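# The shoe that won't go away

I held out against the slide for years. It was what you wore between the changing room and the pool, or to put the bins out, and it asked nothing of you except that you kept your toes clenched. Then came the thick ones, with soles like sliced loaf, and by June last year half my street in Stevby was going to the shops in what looked like bath toys.

The shop at the bottom of the hill, Gruvon, used to sell walking boots and not much else. It now gives over a whole wall to slides, 35 styles when I was last in, from a bare slab of foam to a thing with a buckle that I'm told is for evening. I tried on 6 pairs and left with two, having gone in for laces.
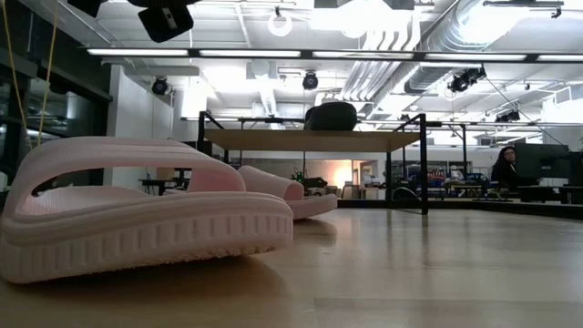
Nearly everything that matters in a slide is in the strap and the sole, there being no other parts. A mean strap will cut across the foot by lunchtime. A good one is broad enough to spread the load, and if the maker has any sense there's a hole in it somewhere, because feet get warm and nobody wants to discuss it. The pale pink pair goes in for this in a big way, with a long oval opening through the strap, and then carries on decorating down the side, where the sole has a row of upright ridges like a very small radiator. I'm fond of the ridges. I also know what ridges do on a gravel path, and I keep an old toothbrush by the back door for the purpose.

Then there is the matter of storage. Boots stand up and lace-ups tuck under a bench. A chunky slide does neither with any grace. It tips over, and it takes up the room of a small cat. My hall rack, a Wasasik bought in the days of slimmer footwear, used to hold the whole household's shoes and now holds mine, badly. I have tried nesting one slide inside the other, heel to toe, but they spring apart in the night.

Cleaning is easier. Lukewarm water, a drop of washing-up liquid, and somewhere out of the sun to dry. Pale colours show everything, so anyone buying blush pink should expect to be at the sink most Sundays. Khunthong, who make my other pair, suggest a special foam spray, and I suggest keeping your money.

I still wouldn't wear them to a wedding, though I've stopped saying so to people who have.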